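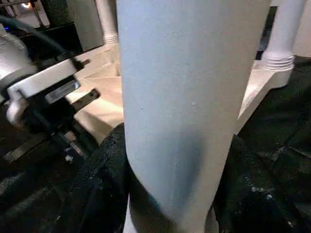

**Turned legs** are furniture legs shaped on a lathe, and if you've ever run your thumb down a table leg and felt it go over a row of little ridges, you've met one. I keep this page for the Stitevard household glossary and I'll admit this is my favourite entry (sorry, drawer runners).

## How they're made

A square length of timber goes on the lathe, spins, and gets cut back with gouges and chisels until it's round. The rings, properly called *beads*, are cut with a skew chisel or a beading tool. The dips between them are *coves*. Stack a few beads close together near the foot and you get the look most people picture when they hear "turned leg". My own first go took 2 evenings and came out like a chewed carrot.

## Feet and bases

Some turned legs taper to a small foot and stand straight on the floor. Others come down onto a flat base, which spreads the weight and is far kinder to carpet. Hala Hourani, who edits the joinery pages here, prefers the first kind. I like a base myself, mostly for the hoovering!

## Painting them white

White paint shows off the beads nicely, as every ring throws its own thin shadow, but it also shows every drip. What works for me:

- Sand with 400 grit between coats, folding the paper to get into the coves.
- Use a small round brush and work around the leg, never up and down.
- Wait 15 minutes, then go back and look for runs under each bead.

Satin finishes wipe clean more easily than chalky ones. The chalky sort does look lovely, though it marks if you so much as look at it, and I've touched up my Wekberg side table more often than I'd like.

## Dusting

Dust settles on the top of every ring. A dry paintbrush gets it out, or an old sock wrapped round and pulled back and forth like a shoe-shine cloth (my gran's way). A full set of four takes me roughly 30 minutes, with tea.

## See also

Bead and cove; Bun foot; Lathe; Skirting boards

*Last edited 25 November 2018*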